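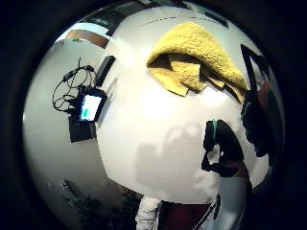

A yellow cloth on a white surface at the Eltcombe Repair Room.

**Eltcombe's cleaning evening runs out of chairs, then out of patience with sponges**

ELTCOMBE, 4/30/24 -- The town's Repair Room has spent years teaching residents to fix lamps, zippers and the occasional toaster. Its latest offering is a two-hour session on how to wipe things down, and it is full through the end of the season.

The class is called Mustik, a name that organizer Severin Kälin says he picked because the domain was cheap. It meets in the back half of the old Ratmont Street print shop, where the heating has two settings and neither of them is comfortable. Admission is $6. Bring a cloth.

"People assume they know how to do this," said Kälin, who assumed the same until January, when he ruined the finish on his sister's dining table with what he still describes as a very good paper towel. "Then you watch them, and they're just pushing the crumbs to a new address."

The evening begins with folding. A cloth folded in half and then in half again gives you 8 clean faces, counting both sides, and the idea is to turn to a fresh one before the old one starts putting dirt back. Most first-timers last a minute or so before they bunch the whole thing up in a fist and scrub like they're sanding a boat. Kälin lets them. Then he has them go over the same patch with the cloth folded, and there is usually some quiet in the room after that.

White surfaces are the favorite practice ground. They show everything, including how the person before you did, which has caused at least one disagreement between spouses.

There is a sponge faction. It is led by Rachid Mahrous, a retired school cook who has attended every session so far and agrees with very little of what he hears. Mahrous holds that a cloth is fine for a gentle household but that anyone who has cleaned up after a cafeteria lunch knows better.

"A cloth has no corners when you need corners," Mahrous said. He was told that it has four. He said those weren't real corners.

The second hour goes to drying and storage, a subject that turns out more people than you'd think. Kälin is firmly against leaving a damp cloth in a heap, and his handout says so in capital letters, twice. Hang it over a rail or the edge of something, spread out, and wash it hot at the end of the week. Skip the fabric softener, which leaves a coating that keeps the cloth from soaking up water. The handout also recommends keeping one color for the kitchen and another for the bathroom -- a rule Kälin calls the only one he would be willing to go to court over.

Not everyone in town is charmed. A letter posted on the Repair Room's door last week asked whether a building with a leaking gutter was the right place to be giving lessons in upkeep. It was unsigned but very neatly lettered. Kälin has left it up. The gutter is on the list, he said, somewhere below the zipper machine.

Two more dates have been added to handle the overflow, and a session on windows is under discussion, pending agreement on newspaper. Mahrous is in favor of newspaper. To sign up, call the Repair Room desk at extension 3423 or stop by during open hours. Sponges are permitted, but have to stay on their own side of the table.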